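Desktop teardown, Dell unit, bench notes
August, start 2:10 p.m.

Side panel off, power supply still in its bay. Goal for the session is to get the case down to bare metal and log how it comes apart, for the parts sheet Hwa-young Kong keeps under Maeng. Cord removed and power button held for 5 seconds before opening.

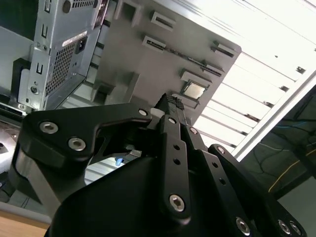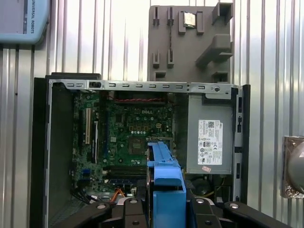
Interior with the power supply in place.

Order of work
1. Copy the power supply label to the sheet before moving anything.
2. Free the cables at the board end. Pull on the plug body, never the wires.
3. Memory out, both latches down first. Antistatic bag.
4. Expansion slots: check for bent contacts, brush out dust.
5. Processor last. Wipe old paste with alcohol and a lint-free cloth. Do not scrape.
6. Board screws into the magnetic dish, case screws into the tin. Mixed them last time and lost an hour.

Notes
Parts sheet is at line 1,596. Si-woo Na wants the board kept whole, so no desoldering on this one. Sheet metal edges are sharp on this style of case; gloves for the power supply bay.

Open
Ask Chae-won Seol whether Canance takes supplies with the label intact or wants them stripped. Label printer is out of tape. Da-eun Seol has the long driver, need it back before step 6.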